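March, late evening

Up at 5.40 and walked down to Medamcombe before breakfast. The river has dropped since last week and the path behind the mill is passable again, though I went in over one boot by the stile. Counted nothing, just looked. Primroses out on the bank, and the rooks making a racket.

Bus to the library for the parish accounts. I had asked for box 8 and was given box 2, so I lost half an hour waiting. When the right one came it was worth it. The mill was let in two parts, and the rent on the upper part was still unpaid when the tenant left. I copied out as far as folio 735 and then my hand gave up. The clerk's writing gets worse as the pages go on – I think he was old by then, or cross.

Soup in the café over the road. Ran into Venkatesh Salian, who wants his copy of the Mostau walking guide back. I said he could have it on Sunday's usual walk. I shall have to find it first.

Home by four. Put the second coat on the back door, a dull green which looks better than it did in the tin. The letter from the water company has come and they say the meter stands at 1293, and so it does, so that is settled. Rang Mum. She is sleeping better and has had the curtains taken up.

Tea was eggs. Read two chapters and let the fire go out. Tomorrow the seed potatoes, if it stays dry.
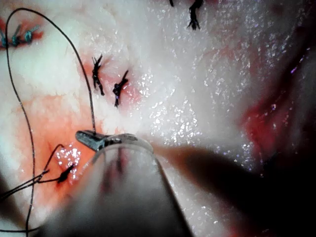
Knotted sutures in soft tissue, with the tip of a grasping instrument.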